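工作台上添设备之前,先把这几笔账算清楚

去年我在家里那间小工作室折腾自动化,钱花得有点冤,踩的坑也够写一篇了。最近老有人在评论区问我:想弄一套手持夹爪采数据,再慢慢上机械臂,预算该怎么列?我就把自己的本子翻出来,一条一条抄给你们。都是过日子的小窍门,跟装厨房差不多,先量尺寸再看橱柜,千万别反过来(我就是反过来的那个)。

先说预算表怎么写

我用的是最土的办法,一张横格纸,左边写“没有它就开不了工”,右边写“有了更舒服”。夹爪本体、标记块、电源线、存储卡,这些进左边。漂亮的支架、带灯的放大镜、转椅,统统进右边。右边的东西一律放两个星期再看,放完还想买的才买。我第一次列的时候右边写了满满一页,两个星期以后划得只剩脚垫和一盏台灯,哈哈。

左边那栏也别全信自己。我当时觉得机械臂必须进左边,没有臂算什么机器人呀!后来真动手才发现,头几个月全在用手拿着夹爪做动作,臂就算买回来也是立在墙角当衣架。所以现在谁问我,我都劝他把臂往后挪一挪,先拿手持的练。动作想清楚了,再去看臂展、负载这些数,看得懂,也砍得动价。

我自己的第一笔大钱是2,298块,一口气付给一家叫Deline的小铺子,里头包了一只手持夹爪和一套备用的指头。当时心疼了好几天。现在回头看,夹爪不亏,亏的是那套备用指头,到今天还没拆封。建议你们买的时候问一句:指头能不能单买?能单买就先别囤,磨坏了再说,反正快递也快。

一只还是两只

这个问题问的人最多。我的看法是看你要干什么活。只是抓杯子、摆积木、把勺子放进抽屉,一只足够,另一只手插兜里都行。可要是想叠毛巾、拧瓶盖、拉拉链,那就得两只,少一只你会急得想用牙咬。

要买两只的话,最好一起买,同一批。我是隔了小半年才添的第二只,结果卖家中间改过一版,手感不一样,按钮的软硬也不一样,左右手各适应各的,特别别扭。要是钱不够一次买两只,就先借,或者租。租金看着肉疼,但租一个月能让你知道自己到底会不会天天用它,这比看多少评测都管用。

还有一点,两只夹爪的配件也是双份的。标记块、数据线、卡、充电的口子,全部乘以二。我头一回做预算只乘了夹爪,没乘配件,月底对账的时候对着那张纸发了好久的呆。

桌子比你想的重要

桌面我推荐浅色、素净、不反光的。我原来那张是亮面的,一开顶灯就一大块光斑,白天晚上效果差得离谱。后来换了一张Plitholm的二手白桌板,哑光的,便宜,擦起来也省事,湿抹布一抹就干净。腿是另配的,配之前拿书垫着试了几天高度,垫到胳膊不酸了再量,量出来多少就配多少。

试高度有个小窍门:站着,手里拿一瓶装满的矿泉水,贴着桌面来回挪,挪上几分钟。肩膀先酸,说明桌子高了。腰先酸,说明桌子低了。夹爪举久了跟那瓶水是一个道理,别嫌这法子傻,我靠它省下一张升降桌的钱。

桌子大小也别抠。两个人面对面干活,桌子要能让两边的手都伸得开,中间还得留一块地方放要抓的东西。我见过有人在电脑桌的键盘托上弄,真的,胳膊肘都没地方搁,做一会儿就恼了。

隔板值不值得买

值!我一开始觉得隔板是办公室才用的东西,后来发现它能把桌上的事和桌后的事隔开,人走来走去、猫跳上跳下,都少了好多干扰。颜色选深灰或者别的暗一点的颜色,不要花的。固定用夹子就行,别打孔,打了孔你以后想挪个位置就只能干瞪眼。

夹子我买过最便宜的一种,夏天一热就松,隔板半夜倒下来,我还以为家里进人了。后来换了Čierny的小夹子,一包里好多只,贵不了几块钱,到现在也没掉过。买隔板的时候看一眼送不送夹子,送的多半不够用,自己再备几只。

电和线,这一笔千万别省

说句啰嗦的,排插要买正经的,线要买长一点的。我的算法是把桌上所有要插电的东西写下来,数完再加两个口。多出来的口永远有用,台灯啦、手机啦、冬天的小暖风(暖风别跟设备插一个排插,记住啊)。

排插放桌面上还是挂在桌子底下,我两种都试过。挂底下好看,可每次插拔都要钻桌子,钻了一个星期我就投降了。现在就平平地放在桌面靠边的地方,伸手就够得着。线顺着桌边垂下去,别横在手要经过的路上。夹爪勾到线是常有的事,轻的话线掉了,重的话整个东西拽到地上,一块砖那么贵的砖,听着响心都碎了。

线头颜色也可以做文章。我爱买带颜色的接头,红的归一样东西,黑的归另一样,拔的时候不用顺着线找半天。没有带颜色的,就缠一圈彩色胶带,超市里卖的那种就行,缠在离插头一指宽的地方。

光线和墙

窗户边上很舒服,但是太阳会走。上午拍的和下午拍的,颜色能差出一大截。我的办法是装一幅浅色卷帘,做事的时候放下来,然后全靠灯。卷帘很便宜,量好尺寸自己就能装,螺丝上紧就完了。灯买两盏一样的,一左一右放,影子会淡很多。别买一冷一暖,我试过,桌上像摆了半边夕阳。

墙面能白就白着吧,不用刷什么特别的漆。我本来打算在墙上钉洞洞板,挂满工具,图纸都画好了,后来一想,背后越花越乱,还得花钱,就算了。这一项从预算里整个划掉,爽得很。墙角那些管子也别急着包,包管子又贵又占地方,留着不碍事。

头上戴的和手里拿的,要一起试重量

要是打算在头上也戴个小设备,一定要连着夹爪一起试。单戴头上不重,单拿手里也不重,两样加一块儿,半小时以后脖子就开始抗议。我现在定的规矩是30分钟歇一次,闹钟一响就放下,喝水、甩手、看看窗外。买头戴的时候多看绑带,少看外壳,绑带宽一点、能洗,比什么都强。长头发的朋友记得把扎辫子的位置也考虑进去,扎得高了绑带会往下滑。

衣服也说一句,长袖的话袖口别太肥,或者干脆撸上去。我有一件特别喜欢的宽袖卫衣,现在干活的时候坚决不穿,袖口扫来扫去,什么都能扫到地上。

标记块怎么备

那种一面一面印着黑白方块图案的小方块,我建议多备几个。贴纸会翘边,角一翘,图案就不平了。自己打印也行,用哑光纸,别用照片纸,照片纸会反光。裁的时候用钢尺和新刀片,裁歪了就重来,一张纸才多少钱。装上去之前用干布擦一遍,手指印也是会捣乱的。收的时候放进硬壳小盒子,我用的是装薄荷糖的铁盒,大小正好,还香香的。 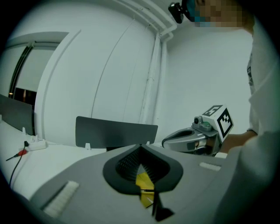

桌上摆开的样子:手里那只夹爪顶着黑白标记块,排插平放在桌面上。

清洁和保养的小账

买设备的钱是大账,后头还有一堆小账,我每个月留一点出来专门应付它们。夹爪上那些缝啊口子啊特别爱攒灰,一支软毛的化妆刷就能解决,从里往外扫,轻轻的。镜头用镜头布,别用纸巾,也别用衣角(我知道你想用)。酒精只擦外壳,刷毛和印了图案的地方不要碰酒精,我擦花过一块,只好重新打。

指头那里如果是软的材料,隔几天摸一摸,发黏了就换,别硬撑。螺丝也要定期拧,我把小螺丝刀直接用皮筋绑在工具盒外面,看见了就顺手拧一圈。原来放在抽屉里,一个月都想不起来一次。

什么时候买最划算

我的经验是一月份去看二手,年底很多小工作室清账,清完了就往外挂东西,还能讲价。讲价的时候别光问价钱,问问配件齐不齐、盒子还在不在、标记块送不送。有个在Trolteck平台上卖家挂的夹爪,标价比别人低不少,我差点就付了,多问了一句才知道不带数据线,而那根线是专用的,单买贵得要命。

新的也不是不能买,新的就盯保修。保修期里坏了是谁出运费,换新要等多久,等的时候有没有备用机,这三句话打字问清楚,截图存好。客服回得含含糊糊的,我一般就走了。

另外一定要留一笔应急的钱,我习惯留总数的一成上下。不要提前想好拿它买什么,一想好它就没了!我去年那笔应急钱最后花在一把椅子上,因为旧椅子的轮子突然掉了一只。

还有几样零碎,顺手记在最后

桌面铺一张薄的防滑垫,抓小东西的时候不乱跑,厨房抽屉垫剪一块就行。

要抓的物件先从家里找,杯子、海绵、木勺、旧玩具,用不着专门买一套。

存储卡贴个标签,满的正面朝下放,空的正面朝上,我用这个法子以后就没覆盖过东西。

发票和说明书放同一个文件袋,袋子外面写上买的月份,保修的时候不用翻箱倒柜。

下次想写写机械臂底座怎么固定在普通桌子上,桌夹我已经下单了,等它到了先拿我那张旧亮面桌试一试。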